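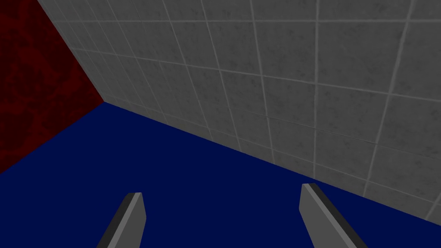 Kann ein Roboter im Computer aufräumen lernen?
Von Farzana Siddiqui

Die Firma Fistia verkauft ein Programm namens Kallirport. In der Werbung steht, damit könne jedes Kind »einem Roboter das Aufräumen beibringen«, und zwar in 15 Minuten. Das klingt toll. Wenn etwas so toll klingt, lese ich gern auch das Kleingedruckte.

Zuerst einmal: Wer Kallirport kauft, bekommt keinen Roboter. Im Paket steckt ein Heft mit einem Zugangscode, und der Roboter wohnt im Computer. Alles, was er anfasst, ist ausgerechnet, so wie die Welt in einem Videospiel. So etwas heißt Simulation. Richtige Ingenieurinnen benutzen auch Simulationen, das ist also kein Schwindel. Auf der Packung hätte man es aber ruhig etwas größer schreiben können.

Was soll der Roboter denn lernen?

Du suchst dir eine Aufgabe aus, zum Beispiel eine Schublade öffnen. Dann steuerst du die Arme mit den Tasten und machst es ihm vor. Das Programm merkt sich jede Bewegung. Danach probiert der Roboter es allein, und du schaust zu, ob er es hinbekommt.

Für dich ist eine Schublade kinderleicht. Du siehst den Griff, deine Hand geht hin, fertig. Der Roboter muss dagegen für jedes Gelenk ausrechnen, wie weit es sich drehen soll. Liegt er nur ein kleines Stück daneben, drückt er gegen die Ecke vom Schrank, wo gar kein Griff ist. Dann kann er drücken, so lange er will. 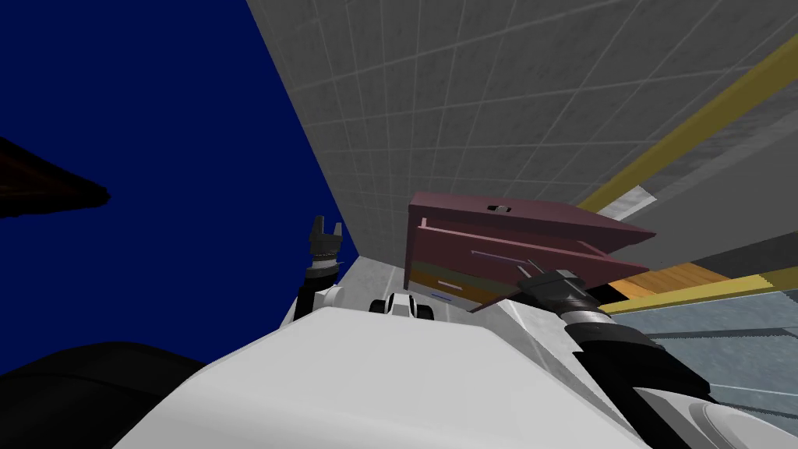

Stimmt das mit den 15 Minuten?

Ich habe die Uhr gestellt. Nach 15 Minuten hatte ich das Programm gestartet, meinen Namen eingetippt und den linken Arm mit dem rechten verwechselt. Von Aufräumen keine Spur.

Im Heft steht weiter hinten, dass für eine Aufgabe 22 Vorführungen empfohlen werden. Du musst also 22 Mal dasselbe vormachen! Ganz am Ende steht noch, dass der Roboter, mit dem die Firma ihr Werbevideo gedreht hat, 3000 Mal üben durfte. Davon sagt die Stimme im Video kein Wort.

Warum braucht er so viel Übung? Stell dir vor, du hättest nur ein einziges Mal einen Ball gefangen, und der kam von links. Beim nächsten Ball, der von rechts kommt, wüsstest du vielleicht nicht weiter. Ein Lernprogramm hat dasselbe Problem, sogar schlimmer. Es kennt erst einmal nur, was man ihm gezeigt hat. Darum soll man den Start immer ein bisschen verändern: die Arme mal höher, mal tiefer, die Kamera mal gerade und mal schief.
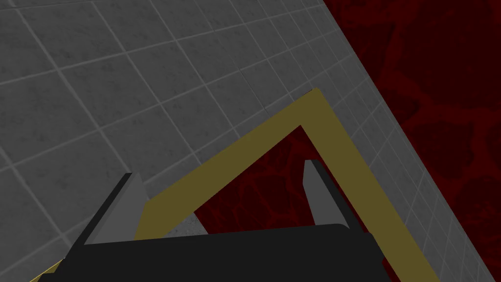

Bei mir klappte es nach den 22 Vorführungen manchmal. Wenn der Roboter ungefähr dort anfing, wo ich auch angefangen hatte, ging es ganz ordentlich. Stellte ich ihn woanders hin, fuhr er mit seinem Greifer ins Leere. »Verstanden«, wie es in der Werbung heißt, hat er die Aufgabe meiner Meinung nach nicht. Er macht nach, was er kennt.

Was sieht der Roboter eigentlich?
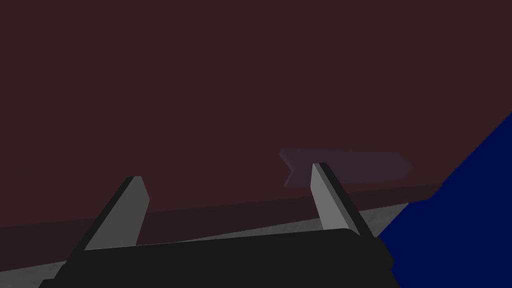
Sehen ist für eine Maschine schwieriger, als die meisten glauben. Eine Kamera liefert lauter kleine farbige Punkte, und das Programm muss herausfinden, was sie bedeuten. Geht der Greifer sehr nah heran, wird es noch kniffliger. Da ist oben fast nur noch Rotbraun, und zwischen den beiden offenen Fingern sieht man einen dunkleren Rand und etwas Hellgraues. Wo ist hier vorne, wo hinten? Rechts über der Fingerspitze schwebt außerdem etwas Blasses, Durchscheinendes. Ob es ein Zielzeichen sein soll oder eine Spiegelung, habe ich im Heft nicht gefunden. Ich finde, bei einem Programm für Kinder gehört das erklärt.

Lohnt sich das Ganze?

Wer gern tüftelt und nicht gleich wütend wird, kann mit Kallirport etwas über Roboter lernen. Mir hat das Vormachen sogar Spaß gemacht, jedenfalls die ersten Male. Aber wer glaubt, dass danach ein Roboter das Kinderzimmer aufräumt, wird enttäuscht sein. Eine echte Schublade klemmt, und echte Socken sind weich und verknäuelt. Socken kommen bei Kallirport überhaupt nicht vor.

Frag vor dem Kauf, ob du das Programm ausprobieren darfst. Und lies das Heft von hinten.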